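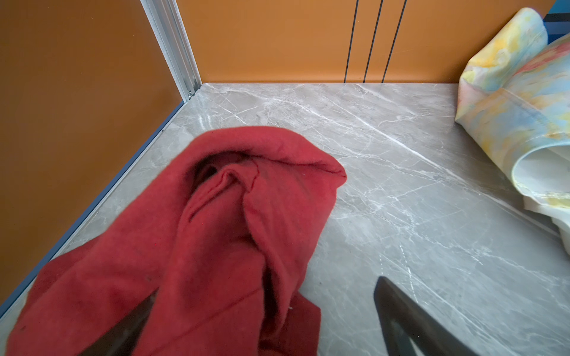 A manta de lã polar vermelha pode ser dobrada com as peças de algodão?

Convém dobrá-la à parte e deixá-la para o fim. O tecido polar larga pelo, agarra-se às outras peças e, por ser grosso, desfaz as pilhas de roupa fina quando fica por baixo.

Chamado 1206 - Rouparia, apartamento Plandthorpe
Aberto por: Karlijn Mulder
Assunto: roupa dobrada chega ao armário desfeita e com pelo vermelho
Estado: resolvido

Descrição do problema

Desde junho que as pilhas preparadas na bancada não aguentam o caminho até ao armário do corredor. As peças estampadas escorregam, as brancas ficam com vincos e aparece pelo vermelho em quase tudo. O cesto vem da lavandaria misturado, com polar, estampados e brancos juntos. A prateleira tem 660 mm de largura e as pilhas deviam caber lá lado a lado.

Verificação 1 - pelo

Sacudi a manta vermelha à janela e passei o rolo adesivo dos dois lados. Saiu bastante pelo, sobretudo junto às costuras. Depois lavei-a sozinha, do avesso, com detergente Luvine e sem amaciador. Na lavagem seguinte as brancas saíram limpas. O filtro da máquina Testa também tinha pelo acumulado e foi limpo.

Verificação 2 - ordem de dobragem

A roupa estava a ser despejada toda de uma vez e dobrada pela ordem em que aparecia. Experimentei separar primeiro por tecido, sem dobrar nada, e só depois começar pelas lisas. Com esta ordem a pilha ficou direita, mas a peça dos limões continuou a abrir-se. O tecido é leve e, dobrado pela costura do meio, volta para trás.

Verificação 3 - peças misturadas

O estampado de limões, o florido em tons pastel e o pano branco com botão saem do cesto enrolados uns nos outros. Puxar por uma ponta só aperta mais. O que funcionou foi levantar primeiro a peça de cima, segurar o branco pela zona do botão e soltar o florido no fim, alisando a bainha com a mão.

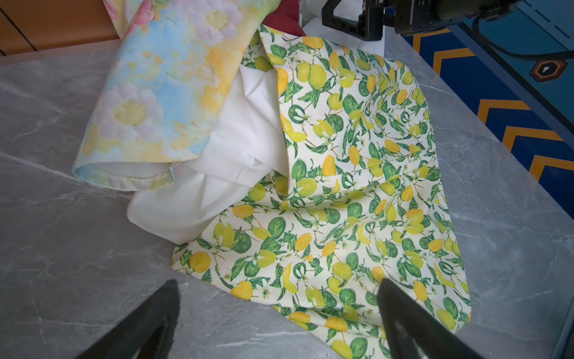

Solução aplicada

1. Separar por tecido antes de dobrar: polar, estampados, brancos.
2. Dobrar a peça dos limões ao comprido, fora da costura, e depois em três.
3. Pôr os brancos por cima dos estampados, com os botões virados para dentro.
4. Guardar o polar numa caixa Drumwood, fora da pilha.

Notas de fecho

Repeti a arrumação 2 vezes com esta ordem e as pilhas chegaram inteiras ao armário. A caixa fica na prateleira de baixo, a da esquerda está reservada para toalhas. Falta comprar outro rolo adesivo - o atual está no fim. Se o pelo voltar a aparecer nas brancas, reabrir este chamado e indicar com que peças foi lavada a manta.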